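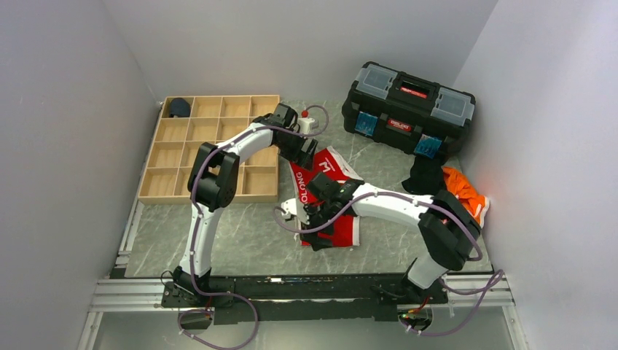
Vol. 2, No. 22

NINDORA GARMENT SORTING SET: README
Last revised April 13, 2012

1. Scope
Nindora covers folding and put-away of small clothing items: T-shirts, socks, caps and similar. Each record pairs a garment with a storage tray and a work surface. The release holds 2,540 records, of which 688 involve shirts. The rest are split among smaller items and are listed in index.txt.

2. Tray
Light wood, open top, four rows by four columns. Cells are addressed by row, then column, starting at top left as seen from the front of the table. Cell 1-1 holds the small dark navy item in the shirt record shown at the head of this file. A cell with no item is written as 0. Do not leave the field blank; the Prostitz parser reads a blank as a missing row.

3. Surface
Gray marble pattern, walls at left, back and right. The pattern is low in contrast and gives little trouble when separating red or navy cloth. White cloth is harder. See section 6.

4. Garment fields
color_main: the color covering the largest area
color_second: panels, trim or lining
print: lettering, as far as it can be read
state: flat, crumpled, folded, held

The shirt above is entered as red, white, "LONG", crumpled. Print is copied only as far as it shows. A logo with no legible letters is entered as "mark".

5. Close views
Close views carry the fabric fields only. Tray fields are set to NA.

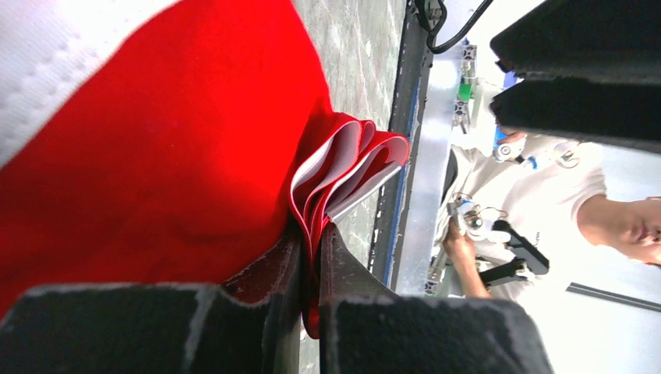
Fig. 2. Red fabric with gathered folds; white textured material at upper left.

Where the reverse side of a fabric shows and is lighter than the face, enter the face color in color_main and set reverse_visible to 1. Texture is optional: smooth, dimpled, ribbed, unknown.

6. Known issues
- White panels are sometimes entered as background in the Coelho labels. Corrected through record 1,134 only.
- "Cap" and "sock" were merged into "small_dark" in February. Older index files still use both.

7. Contents
index.txt, garments.txt, trays.txt, changes.txt

8. Terms
Free for research and teaching. Cite as Nindora, Zanon release.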